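Fekwood Building - Monthly Floor Walk, Second Level
Inspection month: May
Walked by: Meifang Dong
Reviewed by: Weidong Pan
Start 7:40 a.m.

Exits and hallways
Exit signs lit - OK
Stair doors close and latch - FAIL, north stair. Door stops short of the frame by a finger width. Closer needs adjusting. Same note as last month.
Hallway clear to full width - OK after two flattened cartons were moved to recycling.
Emergency lights, push-button test - OK, all but the unit outside room 142. It came on dim and went out before the test was over. Replace battery.

Fire extinguishers
Gauges in green - OK
Tags signed for last month - FAIL, 3 tags blank. Houshang Taheri says he checked them and did not have a pen. Signed this time.
Access clear - OK

Electrical
Panel doors closed and labeled - OK. The label for breaker 9 is hand written and fading. Please print a new one.
Extension cords in permanent use - one found, under the desk by the copier. Removed. Shengli Bai has asked for a wall outlet there and I support that.
Space heaters - none plugged in. 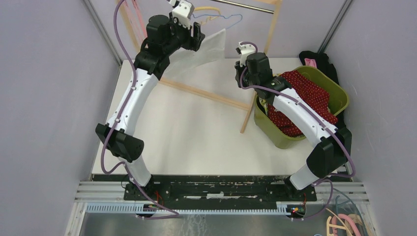
Storage and shelving
Shelves anchored to wall - OK
Heavy items at waist height or lower - FAIL. Paper boxes are back on the top shelf in the supply closet. Limit for that shelf is 60 pounds and it was over. Moved down with help from Mounir Soliman.
Step stool in good shape - rubber foot missing. Tagged out, new one on order from Kamico.

First aid and eyewash
Kit stocked - short on small bandages and burn gel.
Eyewash flushed - OK, ran clear. Dust caps back on.
Contact list posted - out of date, still shows the old front desk number. The new extension is 4000.

Housekeeping
Floors dry - OK, apart from a drip under the break room sink. Bucket placed, plumber called.
Trash and recycling emptied - OK

Open items
North stair door closer - Weidong, before the next walk
Battery outside 142 - Houshang
Contact list and breaker label - Meifang
Outlet by copier - waiting on a quote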